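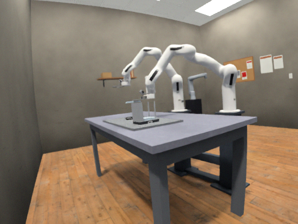

Talk notes: What I learned at the Kosta open day

Hi everybody, thanks for coming back after the coffee! I'm going to talk for half an hour or so, and then we'll do questions. (Wait for the door to close. Check that the mic is on.)

So in April I got myself invited to the open day at Esach, up in Climurmont. It's a long way to go to look at a table, I know. 375 miles each way, in my case, and I drove it. But I'd been hearing about their Kosta setup for ages and I wanted to see how they run a demonstration for people who don't do this for a living.

The first thing they showed us was the simulator, up on the big screen, and we stayed on it for most of the morning. I loved that. Usually the simulator gets two minutes and then everybody is herded off to see the hardware. At Esach they let us sit with it, ask for another view, go back, ask again. 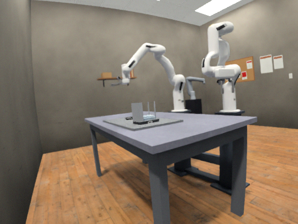

Credit: Esach open day, Kosta simulation

What struck me was how much ordinary room they'd put around the work. There's a plank floor, a tiled ceiling, a corkboard with papers on it, a little shelf with a cardboard box. I asked why they bothered, and the answer was that they want the arms to get used to looking at a place with stuff in it. (Pause here. People usually want to write this down.)

Next: the group I was in. There were 7 of us. A couple of teachers, someone from a packaging plant, a retired machinist who asked the best questions all day. Say something about the machinist and the clearance question! He wanted to know how close the two arms can get before the software steps in, and we spent a good ten minutes on it, with a lot of hand waving.

Then the part I call the boring middle, and I mean that kindly. Two arms, one table, a mat with a small open fixture at one end and a flat black marker plate at the other. Our guide talked about where things sit on the mat and how you describe that to a machine. I've given that lecture myself and I've never held a room with it. She did, mostly by going slowly and letting people guess first.
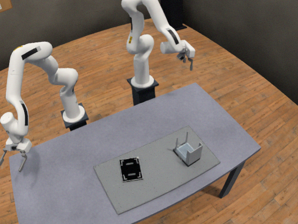

Avotiņš wrote to me after I posted my first notes and said that I was being too easy on them, that an open day built around a simulator lets the hosts skip all the messy parts, and that visitors go home thinking a gripper never drops anything. I think that's fair, up to a point. I did ask about dropped parts, and I got a straight answer: they'd logged 2680 simulated tries on this task, and they were happy to talk about the bad ones. But I had to ask. If you run one of these, put the bad ones in the program where people can see them.

(Skip the next bit if we're past the half hour.)

My other gripe is the schedule. We had 5 minutes for questions before lunch, and that was when everybody finally had some! 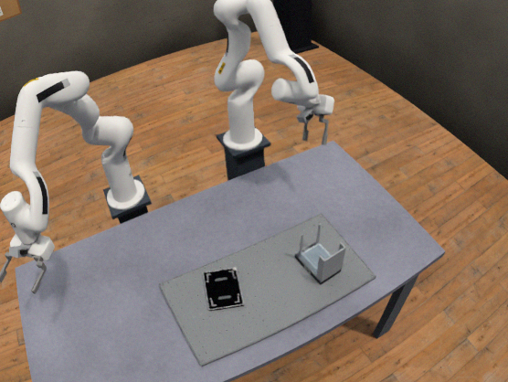
So when we ran our own visit day this summer, I moved the questions up front and left the slot wide open. It ran way over and lunch got cold, but the visitors were talking to each other by then, so I let it go. We also borrowed the guessing trick. Before anything moves, you ask the group which arm they'd use and why. Kids are great at this. Engineers get into arguments.

If you want to try it, the handout has our running order and the sign-up sheet we used. Take two if you have a colleague who couldn't make it. I'm going to leave the Esach slides up while we do questions, so just shout if you want me to flip back to one.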